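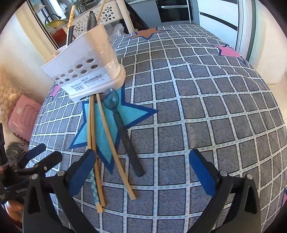
Chopsticks and a blue-bowled spoon on the star cloth, with the white holder on its side and both grippers in view.

Hand-held gripper trials: the kitchen table set

Our group at Coleck spent most of July comparing hand-held grippers before settling on a pair for household work. Yao-tsung Peng picked the tasks and did most of the handling. This page covers the utensil task, the one that gave us the most trouble and the one we get the most questions about.

The task is simple to state. Pick up a chopstick or a spoon, one in either hand, and stand it in a plastic holder. A thin round stick lying flat on cloth is a hard thing for a parallel grip. If the pads don't meet evenly the stick rolls, and if they close too low they pinch the tablecloth along with it. We had already put the Soladberg and Siu units through cups and boxes, and on those there was little to choose between them. Sticks sorted them out quickly.

Each session was 45 minutes with a break at the halfway mark. Over the whole comparison we logged 95 attempts with sticks and 18 with spoons. Spoons were easier to lift but harder to put away, as a long handle tends to swing once it leaves the table.

Points we scored:

Whether the pads closed square on the stick
Whether the stick turned in the grip on the way up
How tired the operator's wrist was at the end of a session
How much of the target the wrist camera could still see with the pads closed

The last one matters more than we expected. A wide lens bends straight lines near the edges, and a patterned cloth makes that easy to judge. It also takes in a good deal of the kitchen, so we kept the same room for all the runs and left the benches as they were. 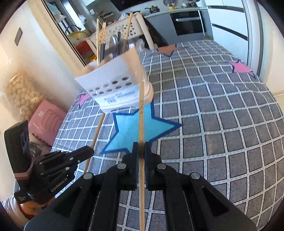
One chopstick held upright between the blue-edged pads, the other gripper at a second stick on the left. Lettering on its body reads GenRobot.AI.

Upright holds like this one were scored separately from flat pick-ups. With the stick vertical, the operator has to line up the tip with the holder by eye, and the pads themselves hide the middle of the stick. Yao-tsung's advice is to grip low and watch the tip -- gripping high feels safer but leaves less room above the rim.

We changed the pads once, after about 14 sessions, and repeated the stick runs on the new ones. The full score sheets are in the Skalteo folder with the notes on wrist strain. Cutlery drawers are next.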